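In defense of the lid drawer

My friend Peter Slanina thinks I should throw out my lids. All of them, every one without a container. He said this in my kitchen with the drawer hanging open and his foot on a yogurt lid that had jumped out, so I'll admit he had a point about the drawer. I still think he's wrong about the lids.

You know the advice, it's everywhere. Match every lid to a bottom, and anything left single goes out the same afternoon. Buy one set, all the same brand, all square, and live in peace. I did this once! It was October, I was in a mood, and I filled a whole grocery bag. By the end of the week I'd found three bottoms: one in the garage with picture hooks in it, one at my sister's, and one behind the flour, where it had been all along.

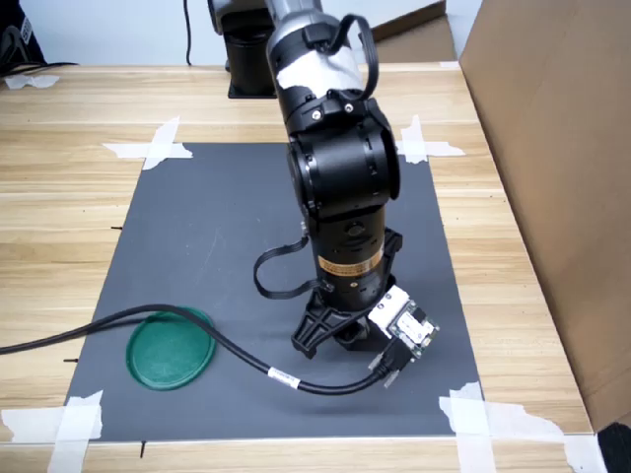 A lid without a container is still a pretty handy object, and that's my whole case, really. It's flat, it washes in two seconds, and it doesn't mind what you put on it. I use them under the olive oil bottle, under a drippy plant, under the spoon when I'm making sauce. The ones I like best are round with a bit of a raised edge, like the dark green see-through one lying on the gray mat, because that little rim is enough to turn a lid into a saucer. Set half a lemon on it, cut side down, and you've got a lemon dish. You could pay good money for a lemon dish.

Square lids I'm less loyal to. They crack at the corners and they never sit right under anything round, and if Peter wants to come and take the square ones away I'll hold the bag for him.

What bugs me about the matching rule is that it treats the kitchen like a store shelf, where everything has to be complete or it can't be sold. My kitchen isn't for sale. I have a pot with no lid and I cover it with a dinner plate, and the rice comes out fine. My neighbor Abílio Garcia keeps his loose screws in lids, one kind per lid, all along the windowsill over his workbench, and he can find a screw faster than I can find my keys.

I do have one rule, for the record. The lids have to fit in the drawer and the drawer has to close. When it sticks, I pull out a couple of the warped ones and they go. I did that after Peter left, and I got rid of the yogurt lid too, since he'd stepped on it.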